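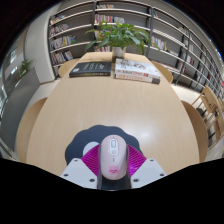
图 / Kenna Lennox,Solesby 阅览室

【求意见】阅览室长桌上放粉鼠标+卡通垫,到底合不合适?

楼主 kenna_l 发表于 1月4日 星期五

先交代一下背景。我在 Solesby 管一间不大的阅览室,平时来看书的多,来用电脑的也不少,好多人自己背着笔记本过来,坐下第一句话就是“有没有鼠标借一下”。以前我抽屉里有两只黑的,一只滚轮掉胶,一只不知道被谁揣走了,到现在也没回来。元旦前我去采购,一口气定了鼠标和垫子,鼠标是浅粉色的,椭圆的壳,靠手掌那头有个粉粉红红的小卡通脸,腮红和小嘴巴都有。垫子是深色的,边是一圈花瓣一样的波浪。

我自己喜欢得不行!可是摆上桌的第一天就被同事说了,说阅览室是安静严肃的地方,这么一套东西放在浅木色的大桌子上,像幼儿园开会。我心里不服气,但又有点虚,所以来问问大家。

再补几句桌子的情况,免得等下有人问。桌子是椭圆形的长桌,浅木色,木纹很细,面上比较亮,有光的时候会反。Baird 家送来的时候我还担心太亮了,看书晃眼,后来发现坐的位置挪一挪也能过得去。桌子尽头我放了几本书,一本黑色硬壳的单独放,旁边一摞三本,最上面那本封面是白底,有红有黑的图。本来是推荐书的位置,现在大家都说鼠标比书抢眼,哈哈。

我的问题就三个:
1. 粉色鼠标在公用的地方会不会很快变脏?
2. 垫子这种波浪边,会不会起翘?
3. 要不要干脆收起来,谁要谁来柜台登记?

大家随便说,骂我也行,别骂桌子。

2楼 长桌派Lachlan

支持放在桌上!登记这件事我太有发言权了,我之前在 Zodthorpe 那边的自习室待过两年,鼠标全锁在柜台,借一次要写名字写电话写归还时间,后来大家宁可用触摸板。东西买来就是给人用的,收起来跟没买一样。

颜色我没意见,木头桌子配浅粉其实挺好看的,比黑的温和。你同事说像幼儿园,我猜他主要是看那个小脸不顺眼。

3楼 bakari_mrema

我来唱个反调。公用的东西第一要紧的是耐脏,第二是便宜,好看排到第十。浅粉的壳,每天十几只手摸,到 6 月你再看看它什么颜色。我家里那只白的用了一年,两侧拇指的位置已经发灰,用湿巾擦完当天能好一点,过两天又回去了。

还有那个小脸,印的还是贴的?贴的话边上一定会被人抠,图书馆的人手都闲,我说的是我自己,我看书的时候手边有什么抠什么。

4楼 kenna_l(楼主)

回 bakari:手指摸过去挺平的,我分不出来是印的还是贴的,也不敢抠……你别来我这儿坐。

回 Lachlan:对!他就是看小脸不顺眼!他原话是“它老看着我”。可是明明垫子上那双眼睛更大,他倒没说。

5楼 Athina_Theo

等一下,垫子上还有眼睛?楼主你一楼没讲啊。

6楼 kenna_l(楼主)

忘了讲!垫子就是一个毛茸茸圆滚滚的卡通角色的样子,波浪边是它的毛。上面两只大大的白色椭圆眼睛,一只大一点低一点,一只小一点高一点,黑眼珠很小,都往一边斜着瞟,底下一个弯弯的小白嘴。怎么看怎么像在偷看隔壁的人写什么。

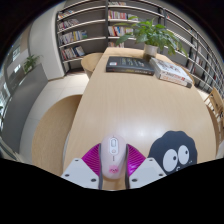

我第一次拆开包装的时候笑了半天,放到桌上以后每次路过都要把它摆正,强迫症犯了。有时候来的人把鼠标停在它脸上,眼睛就被盖掉一只,我又得去挪。你们说我这是在管阅览室还是在养宠物……

顺便问一个真问题,鼠标滚轮下面有一个小小的圆按钮,说明书让我随手丢了,有没有人知道一般是管什么的?我按了,又好像没什么变化。

7楼 Athina_Theo

啊啊啊这个斜眼!我要链接!

按钮我不敢乱说,各家不一样,有的调速度,有的是别的。你开一个长一点的网页,按之前横着划一下,按之后再用一样的力气划一下,看光标走的距离有没有差别。要是没差别,那就别管它了,贴张纸条写“这个不用按”也行。

不过说到垫子我有点不同的看法。形状可爱是可爱,可是波浪边的能用的面积比看上去小,手腕搁在边上,正好有一块凸一块凹,时间长了我会难受。我自己做表格的,一天七八个小时,最后还是换回长方形的了。公用场合大家坐一会儿就走,可能没事。

8楼 长桌派Lachlan

@bakari_mrema 你家那只发灰是不是因为你吃薯片?

9楼 bakari_mrema

……是吃花生。

但是道理是一样的!你能保证阅览室里没人偷吃?我就不信了。

10楼 挪椅子的Kirstin

我关心的跟你们都不一样。我想问椅子。一张椭圆长桌,人坐在弯的那一头,鼠标和垫子放哪边?左手边还是右手边?我在我们单位的椭圆桌上吃过亏,桌子头上是圆的,手肘没有地方放,笔记本一摆,鼠标就只能往斜里去,半个垫子悬着。

楼主桌子边上摆几把椅子?是有扶手的那种还是光靠背的?

11楼 kenna_l(楼主)

Kirstin 问得好细,我特地又去看了一眼。桌边四把,木头的,靠背是圆弧形的,两把在远的那头,一左一右推进去了,近的这边也是左右各一把。坐头上的人其实不多,大家都爱坐长边,长边好放东西。

垫子我现在放在桌子近头的中间,鼠标搁在垫子正中。白天放那儿谁都够得着,用的人自己拿过去,用完放回来。理论上是这样。实际上放回来的人有一半,另一半就留在自己坐过的地方,我闭馆前去收。

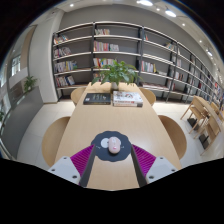 桌子最里头那盆绿植也是我今年新加的,小白盆,叶子宽宽的往四面长,放在书后头正中间。本来我想摆两盆,后来觉得人家坐对面说话都要从叶子缝里看,就算了。后面一整面都是书架,绿的放在那儿刚好跳出来一点。

同事对绿植没意见,对书没意见,对椅子没意见,单单跟鼠标过不去。

12楼 挪椅子的Kirstin

懂了,放中间的话两边的人都要伸手,但总比固定在一边好,左撇子也不吃亏。我投一票“留在桌上”。

不过我建议你闭馆的时候把鼠标收进抽屉,垫子留着就行。垫子没人偷,鼠标有人揣,你自己在一楼都说了,黑的那只就没回来。

13楼 bakari_mrema

你们都被斜眼收买了。

我再认真说一次我的方案:买黑的,便宜的,垫子买纯色长方形的,脏了直接扔。预算省下来多买几本书。阅览室嘛,书才是正事。楼主这套花了多少?

14楼 kenna_l(楼主)

鼠标加垫子,连着运费,我一共买了好几套备用的,一起 400。你要说贵吧,也不算,你要说便宜吧,同样的钱买黑的确实能多买几只。

可是我也想说句心里话,来我们这里的人年纪差得很大,有放学过来等家长的,有退休了来看报的,有在家里待不住跑出来写东西的。桌上有个好玩的小东西,两个不认识的人会因为它搭一句话。上礼拜有个老先生坐下来,对着垫子看了好一会儿,然后问对面的小姑娘“它在看你还是看我”,两个人都笑了。黑鼠标做不到这个吧?

15楼 长桌派Lachlan

好了,老先生一票,小姑娘一票。

16楼 Athina_Theo

哈哈哈哈我也投。

但是 bakari 讲的脏的问题不能不管。我讲一下我的办法,我们办公室公用的浅色鼠标用了挺久,还看得过去:棉布拧得很干,沾一点点中性洗涤剂擦壳,再换一块干的擦一遍;滚轮那条缝用牙签裹一层布去转,灰都在里面;按键中间那条细缝别用水,用软毛刷往外扫。不要用酒精天天擦,我们有一只有花纹的,被酒精擦得花纹都淡了,小脸那里你尤其要当心。

垫子的话,布面的可以手洗,平摊着晾,千万别拧,也别夹着吊起来晾,波浪边会被扯长。起翘多半是卷着收造成的,一直平放着就没什么事。

17楼 bakari_mrema

这个办法倒是靠谱,牙签裹布我去试试。

我保留意见啊,保留意见。我还有一个事没说完,反光。桌面那么亮,鼠标离了垫子直接在上面用,会不会飘?我以前在一张很光的桌子上,光标一跳一跳的,气得我拿报纸垫。

18楼 kenna_l(楼主)

刚才等没人的时候试了一下,在垫子上走得很顺。直接放桌面上,大部分地方也能用,反光最厉害的那块我觉得偶尔顿一下,但也可能是我心理作用,毕竟你刚说完我就去试。总之有垫子就用垫子呗,所以垫子要留!(又找到一个理由)

Athina 的清洁办法我抄下来贴柜台里面了,谢谢!不用酒精这一条救了我,我昨天还正打算拿酒精棉片去擦。

19楼 挪椅子的Kirstin

插一句,反光的话,椅子往长边中间挪半个身位,背对窗那侧坐,会好很多。桌子没法动就动人。你也可以在反得最厉害的地方放推荐书,书一盖就不晃了。

20楼 kenna_l(楼主)

欸,书移过来的话,尽头就只剩绿植了,有点孤单。不过可以试试,先挪那本黑的,黑的压反光应该最好用。那一摞三本的我舍不得动,白封面那本好多人远远看到就走过去翻。

21楼 长桌派Lachlan

那就留一摞陪绿植,黑的下基层。

我问个跑题的,那摞最底下那本红褐色边的是什么书?我盯了半天。

22楼 kenna_l(楼主)

跑题扣分!是一本讲园艺的老书,别人捐的,书脊都软了,借的人还挺多。改天我单开一帖讲捐书的事,里面有一本夹着 40 年前的电影票。

23楼 Athina_Theo

电影票!!这个更想看!

好吧回到正题,同事那边你打算怎么办?

24楼 kenna_l(楼主)

打算先这样:白天照样放桌上,闭馆前鼠标收抽屉,垫子平放不卷,到 6 月再看壳有没有变灰。要是真的灰了我回来给 bakari 认错,并且买黑的。要是没灰……bakari 你欠我一包花生。

同事嘛,我把垫子转了个方向,现在眼睛是往书架那边瞟的,不瞟他的座位了。他早上过来坐了一会儿,没说话,用的就是那只粉的。

25楼 bakari_mrema

花生可以。带壳的。

相关帖子
· 阅览室椅子脚垫磨地板,换毛毡还是橡胶
· Baird 长桌用了一年,来说说桌面划痕
· 室内宽叶绿植多久浇一次水(书架旁边,光线一般)
· Zodthorpe 自习室插座不够用,大家怎么排
· 捐来的旧书有霉味怎么处理
· Zustiso 书立到货,尺寸比想象的小
· 公用耳机要不要买,求劝退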